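Brown paper and four little blocks

Saturday, September 19, 2020

I have been promising a post about the block stuff since June, and my sister has now asked me twice, so okay, Noura, this one is for you.

If you're new around here, I've been on a kick about wooden cubes. Plain ones, painted one solid color each, small enough that a kid can close a hand around one. I started with a big mixed tub from a yard sale (arches, pillars, those skinny planks that always end up under the couch) and over the summer I kept taking things out. First the arches went. Then the planks. By the time school supplies were in the stores I was down to cubes only, and then to just a few cubes at a time, and I swear the playing got longer every time the pile got smaller.

The other half of it is the paper. I love brown paper on a table! It comes on a big roll, it costs next to nothing, and it makes every color on top of it look better. I used to put out a striped cloth and you could barely find the green block on it. Brown paper just lets them sit there and be bright. My trick is to pull it tight and tape it underneath, never on top, so there are no edges for anybody to pick at. If it has a curl from the roll, leave it overnight under something heavy. I use cookbooks.

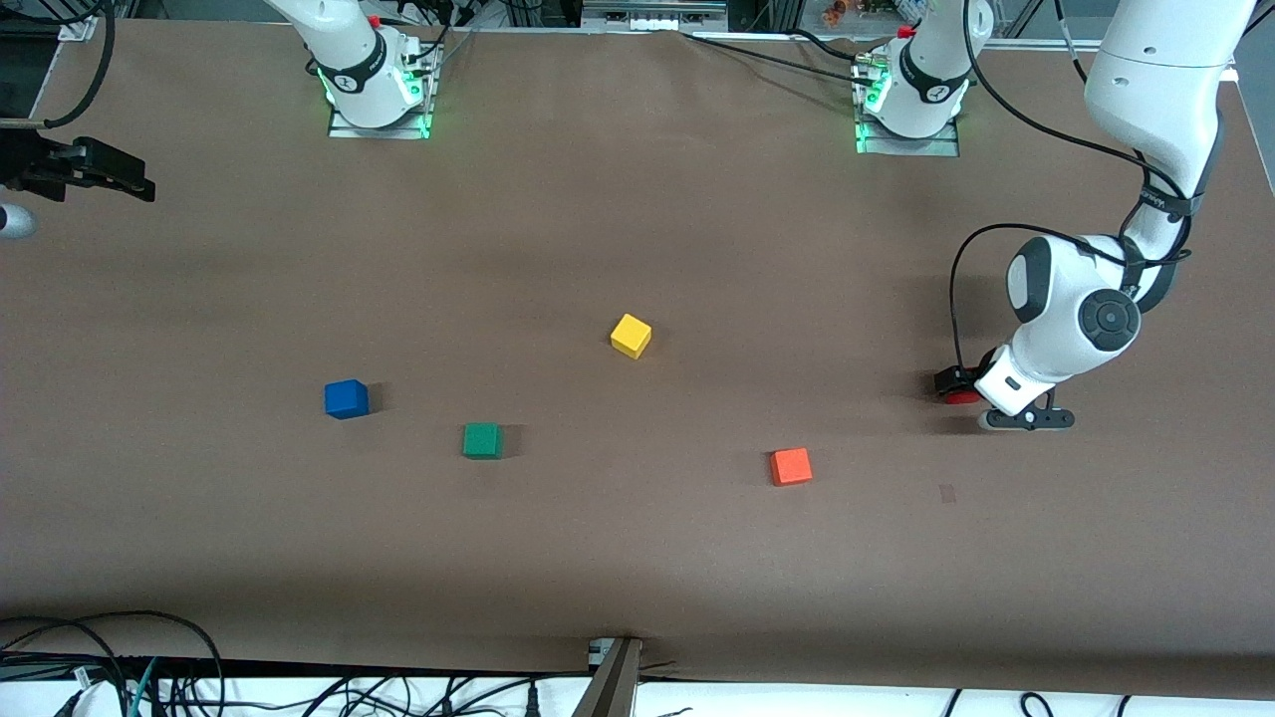 Yellow, blue, green and orange-red on brown paper. My favorite four.

I go back and forth on that last color. I call it red, Noura calls it orange, and we've agreed to let it be both. The yellow is the one I'd keep if I could only keep one — it's lighter on top and kind of mustardy on the sides, and I find that very cheering first thing in the morning.

As for what you do with them, there's not much to it. Scatter them with some room in between and don't line them up, because a neat row looks finished and little kids walk right past it. Then you can stack, or trade places, or push them all into a corner and start over. We play one where you look hard, close your eyes, and somebody moves a single cube. I lose at this a lot. My nephew, who is 7, does not.

Cleanup takes me maybe ten seconds, and then it's a matter of peeling off the paper or flipping it over for drawing. I did a whole afternoon of tracing around the cubes with crayons last week and ended up with what looked like a very confused city map.

Next up I want to try the same thing on dark blue paper, if I can find a roll that's wide enough. Noura, you still have my good tape, by the way.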